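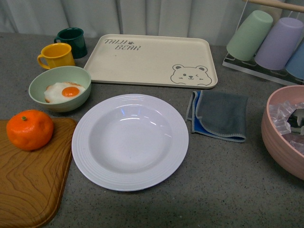
I have a weakness for people who eat breakfast the same way every day, and the woman I met in Enville last January is the queen of them. She rents the rooms over the old Jillthorpe bakery, she gets up at 5 a.m., and she has strong feelings about dishes. One fried egg goes in the sage-green bowl. Coffee goes in a mug, and the cream tray with the winking bear on it is for toast, always toast. "I'm a grown woman with a bear tray," she told me. "It's the first thing I see in the morning that's in a good mood."

She used to run the kitchen at Zoltitz, a summer camp up the road, where she fed 35 kids at a sitting and washed up after all of them. I asked how many plates that came to and she laughed at me. "Over 1,000 a week, easy. And every one of them was beige!" So when she retired she gave away nearly everything and started over with only the pieces she liked.

The big white plate was the first. It came from Rodrigues, the secondhand place by the bus station, and she carried it home on her lap. "I like the ridges on the rim," she said. "You run your thumb around them while you're thinking. And it's deep in the middle, so soup works, pasta works, a salad works. Why would I want three different things for that?"

The mugs took longer. She wanted one green and one yellow and wouldn't budge – green for coffee, yellow for tea. I asked what happens when a guest wants coffee too. "Then I have tea," she said, as if I were a little slow. (I had the coffee. It was excellent.)

Her counter is that speckled gray kind that hides every crumb, and she doesn't trust it. She wipes it down after breakfast and again before bed, going by feel with the flat of her hand. "At camp I had a counter you could land a plane on. Now I've got this much, so everything on it has to be something I use."

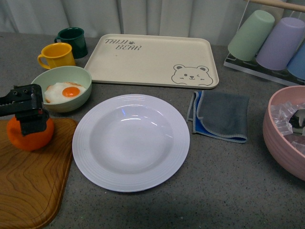 On putting things away

She doesn't, mostly. The cupboard over the sink holds flour, rice and 2 cake pans, and the everyday dishes live out where she can reach them. "My knees are done with low shelves," she said. I told her my own cabinets are so full that I open them with one hand up, ready to catch something, and she wanted to know what was in there. I got as far as the fondue set before she started shaking her head.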